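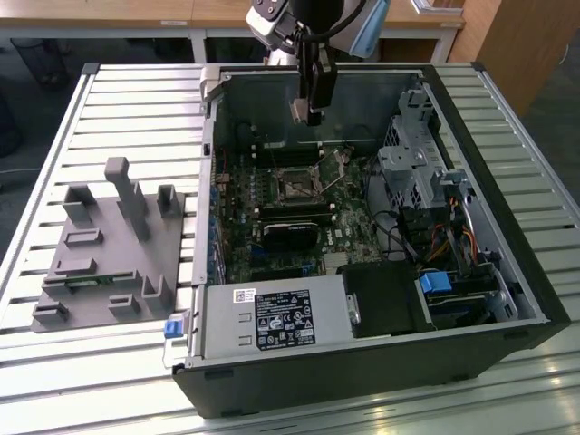
Objet : Re: [entraide-reemploi] Donner une deuxième vie aux vieilles tours
Date : 20 novembre 2025

Bonsoir à toutes et à tous,

Je réponds avec un peu de retard au message d'Angeliki, que je remets ici pour ceux qui viennent de s'inscrire à la liste :

> Angeliki Mavromatis a écrit :
> Chers amis, la médiathèque nous laisse un lot de tours de bureau
> avant le déménagement de janvier. Est-ce que cela vaut encore la peine
> d'en tirer des postes pour les familles, ou faut-il tout envoyer à la
> filière ? Et par quoi commence-t-on quand on n'y connaît rien, comme moi ?
> Amitiés, Angeliki

Chère Angeliki, ta question m'a trotté dans la tête toute la semaine ! Oui, mille fois oui, cela vaut la peine, à condition d'accepter que toutes ne repartiront pas. L'hiver dernier, avec l'atelier Lolano, nous avons reçu 86 machines et nous en avons remis 52 à des foyers, des lycéens surtout, et une dame qui voulait écrire ses mémoires (elle en est au troisième chapitre et m'envoie des pages, c'est très beau).
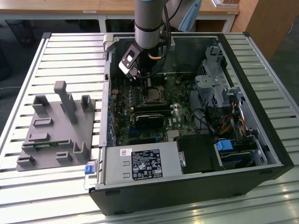 Le plus long, tu verras, ce n'est pas la mécanique. C'est de retrouver qui a besoin de quoi, de rappeler les gens, de fixer un rendez-vous, puis de le déplacer parce que le petit a de la fièvre. Mon conseil serait donc d'ouvrir un cahier dès le premier jour — un vrai cahier, en papier — avec une page par famille. Nous avions commencé avec un tableur partagé et nous y avons perdu deux demandes, ce dont j'ai encore un peu honte.

Pour le tri, voici comment nous faisons :

1. Débrancher, coucher la tour, ouvrir le panneau et dépoussiérer avec un pinceau doux, de préférence dehors.

2. Regarder les condensateurs de la carte mère. S'ils sont bombés ou s'ils ont coulé, la carte part à la filière et on garde le reste pour les pièces. 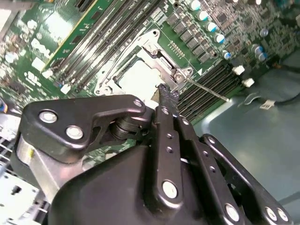
3. Retirer le disque et l'effacer complètement, même si l'on vous jure qu'il n'y a rien dessus. Il y a toujours quelque chose dessus.

4. Si l'on a démonté le ventirad, nettoyer l'ancienne pâte thermique et en remettre une noisette.

5. Changer la pile de la carte mère. Elle coûte trois fois rien et cela évite bien des appels le dimanche soir.

6. Installer un système libre, le navigateur, la suite bureautique, et imprimer une feuille d'explications en gros caractères. 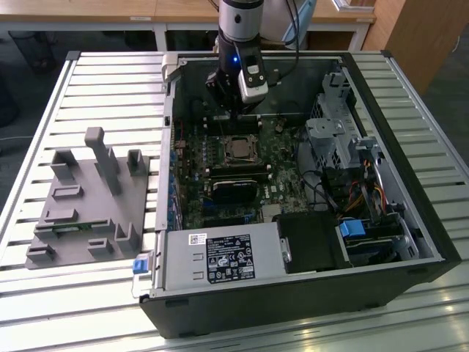 Tour couchée, panneau retiré : le processeur est dans son socket, la carte graphique juste en dessous.

Côté budget, nous avions dépensé 378 euros pour toute la saison, en barrettes mémoire et en petits disques SSD principalement. Les écrans nous manquent toujours plus que les tours, alors si la médiathèque en laisse aussi, prends-les tous, quitte à remplir ton garage !

Pour l'enlèvement de ce qui ne sert plus, Storkden passe sur rendez-vous et donne un bordereau. J'avais aussi écrit à Blackwood au printemps, sans réponse à ce jour. Quelqu'un sur la liste a-t-il eu plus de chance ?

Angeliki, si tu veux, je viens t'aider pour la première journée, avec mes tournevis et un gâteau aux noix. Dis-moi seulement s'il y a un ascenseur, mon dos n'est plus ce qu'il était.

Bien amicalement,
Maryvonne

PS : il me reste une boîte de câbles VGA à donner, écrivez-moi en privé.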